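From: Mirjam Verbeke
Date: 8 Jun 2022
Subject: Re: can they do the dishes yet?

Paavo Pelkonen wrote:
> So, can I sell my dishwasher yet? Simulated is fine.

Two renders from the Flodgate sink runs:
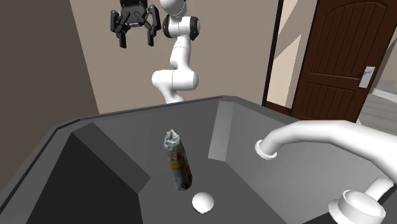
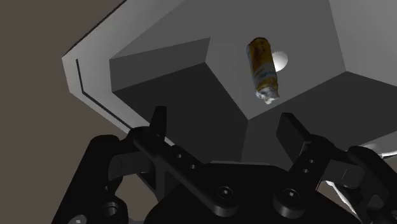

Keep the dishwasher, Paavo! We did 308 simulated tries at clearing a sink and 74 went fine (I was hoping for way more). Crumpled stuff like the can or bottle standing by the little white ball is what I'd love to see handled well, and I don't think we're close. Sanne wants to try real sinks in September.

Mirjam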